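Week 6: Package managers, or how software gets onto your machine

Last week we built a small program by hand, and I hope you all enjoyed it as much as I did! This week a package manager does the dull parts for us.

A package is the program plus a short list of what it needs to run. When you ask for one, the manager reads the list, fetches anything missing and puts each file in its proper place. Try it on the lab machines with Drutel, our little teaching editor. You ask for one package and get more than 152 files — lovely to watch them scroll past.

Two words to learn:
Dependency: a package that another package needs.
Repository: the server the manager fetches from. Ours is called Eskola.

Before Thu 6 August, please install Drutel, remove it, then look at what stays behind. Beril Bayram runs the lab session and will happily help if your list looks odd. Bring the list with you, on paper or on screen — we'll use it to draw the dependency tree together.

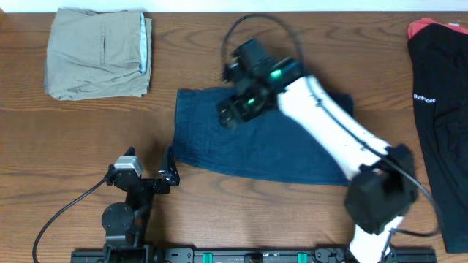
Once the tree is drawn, we'll look for a package that two others share, and work out what happens when they each want a different version of it.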